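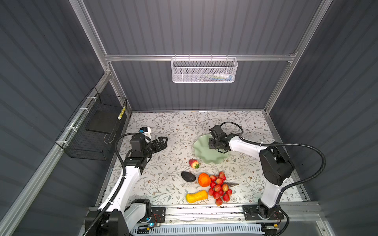 # Two arms in the garage, part 3: walls, cables and a tablecloth

I said in the last post that I would get the enclosure finished before I did any more programming. It took most of July. The arms are mounted, the walls are on, and I've started running pick and place with both sides. I'll go through the build first and then what I've learned about gripping things that aren't blocks.

## The frame

The frame is aluminum extrusion. I bought the long pieces new from Trekard and cut the short ones from what was left over from my old workbench. If you do the same, check the slot width before you cut anything. My leftovers took a different nut from the new stock, and I had a corner half assembled before I noticed. I now have two bins of T-nuts with tape labels on them.

Both arms bolt to base plates on the front rail. My first layout had them on opposite sides facing each other, which looked good on paper and was a pain in use. Every reach to the center put the elbows where the other arm wanted to be. With both at the front they still share the middle, but each has its own side to fold back into, and I can get to all the electronics without leaning over the table.

The walls are dark gray ribbed panels. I wanted something dark so the cameras wouldn't pick up the rest of the garage, and something stiff enough that I didn't need a lot of cross bracing. They rattled at first. A strip of foam tape behind each one fixed that.

## Cables

Cables took longer than the frame did. Each arm has a corrugated conduit from the wrist back to the base, and the length matters more than I expected. Too short and it pulls at the wrist when the arm is stretched out. Too long and it swings into the work. I ended up moving both arms by hand to the farthest corner I cared about, adding a little, and cutting there.

Everything else drops into a slotted tray along the front. Buy the tray one size larger than you think you need. I filled mine in one evening and then had to take half of it back out to add a power line.

For small stuff I hung a couple of mesh baskets inside the enclosure. One is held on with cable ties, which I meant to replace with proper brackets and probably won't.

## Costs so far

My limit for the whole project is $3,000. I'm at $2,105, and that covers the extrusion, panels, hardware, wiring, a secondhand power supply and the Kramer bench clamps I used for squaring everything up. It doesn't include the arms, which I've had for a while and paid for out of a different pocket. The biggest surprise was fasteners. I placed 27 separate orders during this build and a lot of them were for bags of screws.

## Software

I run everything on a desktop under the bench. The control code is a small project of mine called Vusia. It started as a script for one arm and now it's a script for two arms with too many settings. It reads the cameras, takes commands from me, and logs every joint position along with the pictures. I still drive the arms by hand for most tasks. The plan is to record enough good runs to train something on them, but I want clean recordings first, and that means I need to stop bumping into things.

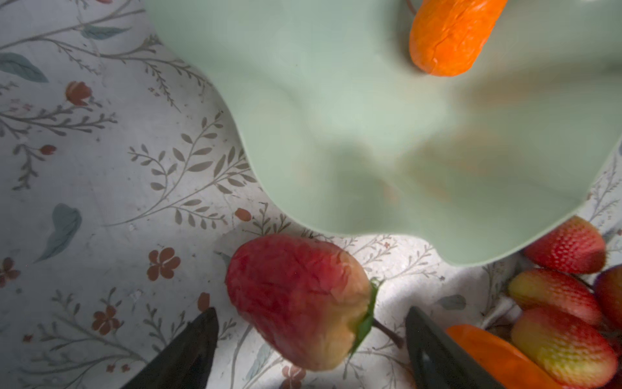 Grip width has been my main job since the walls went up. I used to close the fingers to one fixed setting, because all I had ever picked up was wood blocks. Then I switched to produce shapes and had to rethink it. Take a strawberry next to the scalloped green bowl, with the stem sticking out on one side and the tip on the other. Where the fingers meet the body makes a big difference. Too near the tip and the thing can slide out as they close. I get better results coming in farther back on the body, and I lowered the closing speed so I have time to stop.

The second problem is clutter. If other pieces are lying close by, the outside of a finger can push one of them before the inside touches what I'm after. I tried approaching from straight above every time, and that helped with the pushing but gave me a worse view from the wrist camera. Now I come in at a slight angle and rotate late. It's slower. For recording I don't mind slow, as long as the motion is smooth and I don't stop halfway to think.

I also changed the table surface. Bare board was too slick and showed every scratch. A printed cloth gives the cameras some texture to work with, and I can swap it out when I want a different background in the recordings. The downside is that cloth moves. If a finger drags on it, you get a fold, and then the table height is wrong by a few millimeters right where you're working. I've clipped mine at the edges and I smooth it out between runs.

## Finger pads

The fingers are flat and fairly wide. I printed a narrower set in Britley flexible filament, hoping it would help in tight spots. The narrow ones got between objects more easily but let anything long turn in the grip. I could pick up a pepper shape fine, and then it would slowly tip as soon as the arm sped up.

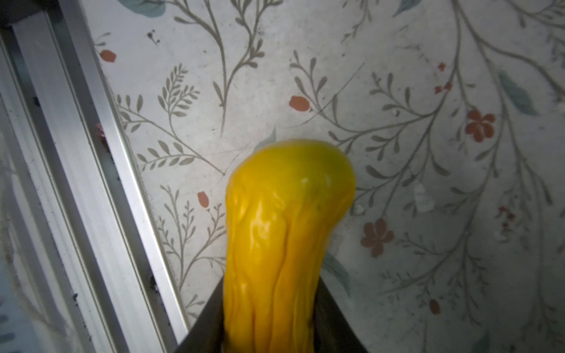
I went back to the flat fingers after a couple of evenings of that. A wide contact patch holds a long object better, and I can make up for the extra width by planning which piece to take first. Start with whatever is at the outside of the pile and work in. It sounds obvious, but I had been picking in whatever order I felt like.

I may try the flexible material again as a thin skin over the flat fingers. I have enough filament left for up to 3 more sets if I don't mess up the prints.

## Next

- Replace the left base plate bolts with longer ones. They hold, but I'd like more thread in there.
- Add a second emergency stop that I can reach from the desk.
- Write a check in Vusia that warns me when the two wrists get too close together. I do this by eye right now.
- Put the drawings for the frame somewhere people can download them. A few of you asked after part 2. They need cleaning up first, and the panel dimensions in the current file are wrong.

I'll post the wiring diagram along with the drawings.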